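Gingham

Gingham is a plain-woven cloth with a check or stripe that goes right through, so it looks the same on both sides. I've been sewing with it since I was a kid and I still think it's the friendliest fabric there is! This entry is my attempt to put down the basics, plus a few things I picked up along the way.

The name

Most people trace the word to a Malay one, genggang, meaning striped, and it probably reached English through Dutch traders. Early gingham was mostly striped, in fact, and the checks took over later, when the mills in Manchester got going with it in the 18th century. I've also read that it comes from the French town of Guingamp, but I've never seen anybody make a strong case for that one.

How it's made

The yarn is dyed before weaving. You set up bands of colored and white threads lengthwise (the warp), then weave across with the same bands (the weft). Where color crosses color you get a solid square, where white crosses white you get a white one, and where they mix you get the in-between shade. Three tones from 2 yarns — I love that. My first loom was a secondhand Volla table model and it took me 969 warp threads to get a piece wide enough for an apron. I lost count 7 times.

Poul Kragh, who taught the weaving class I took in Tallinthorpe, made us draw the whole check on graph paper first. I thought it was a waste of an evening until I threaded mine backward.

Gingham and its cousins

People call all kinds of checks gingham. Tattersall has thin lines crossing on a light ground. Windowpane is the same idea but bigger and more open. Madras is the bright, uneven one from India. Then there's printed check, where the pattern is only stamped on the front, so turn the cloth over before you pay yarn-dyed prices for it (I didn't, in a market one October, and bought four yards).

Around the house

Tablecloths are where most of us meet checks, along with curtains, jar covers and picnic napkins. Red and white feels like a diner to me, blue is more of a kitchen color, and pink I'd put anywhere.
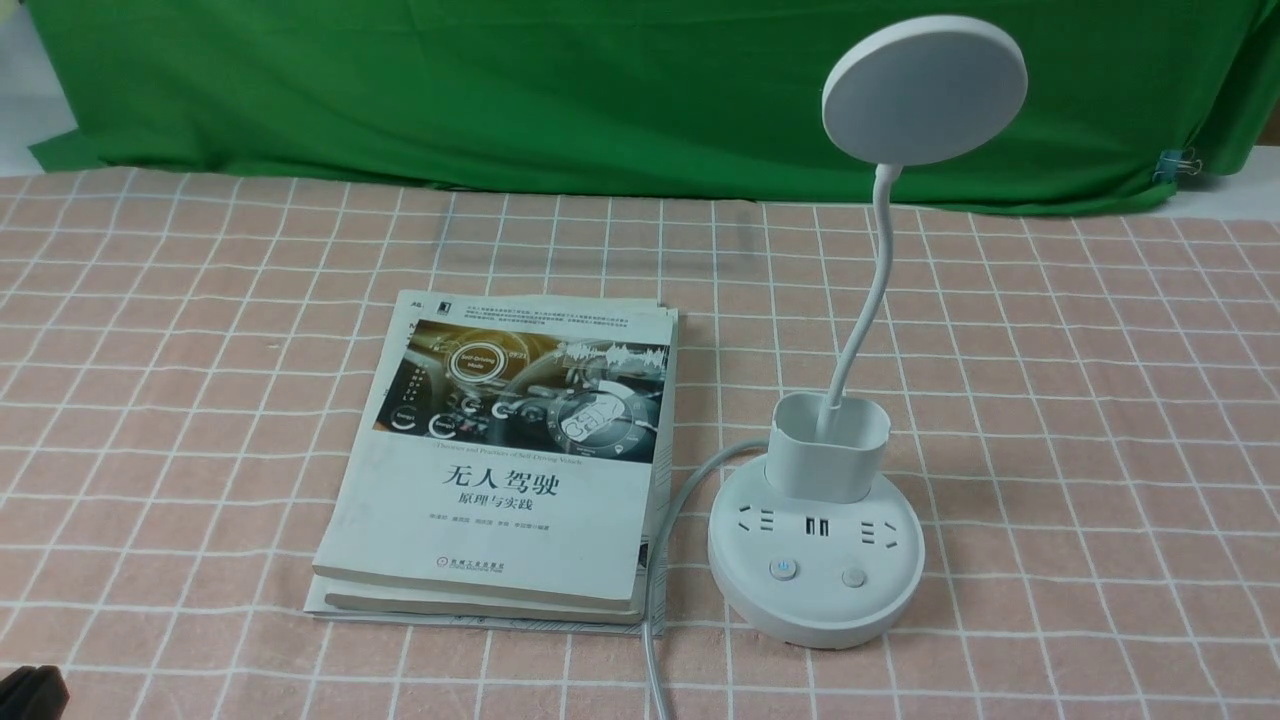 Pink-and-white checkered tablecloth with a stack of books, green cloth behind.

Care

Cotton gingham shrinks, so wash it before you cut. Cool water for the dark colors, and iron it a little damp. Celeste Rocha, my quilting friend, starches hers before cutting squares and her corners always meet. Mine meet sometimes.

Contact the author | © 2021 Tallinthorpe Cloth Pages | Back to top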